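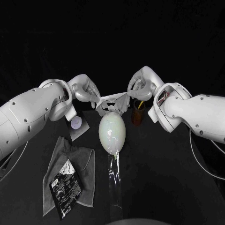 Facilities > Thaler Building > Monthly Walkthrough

Thaler Building, Floor 4: Walkthrough Checklist, December

1. Exit signs lit — Pass. All 11, including the one pointing at the closet.
2. Fire extinguishers tagged — Pass.
3. Stairwell clear — Fail. The Ondirmont boxes have moved up one landing. I suppose they want the view.
4. Space heaters — Fail. Found one under a desk, wearing a scarf.
5. First aid kit — Restock. 12 bandages, no tape.
6. Kitchen outlets — Pass. Please unplug the toaster at night.
7. Nenau door alarm — Retest at 4 p.m.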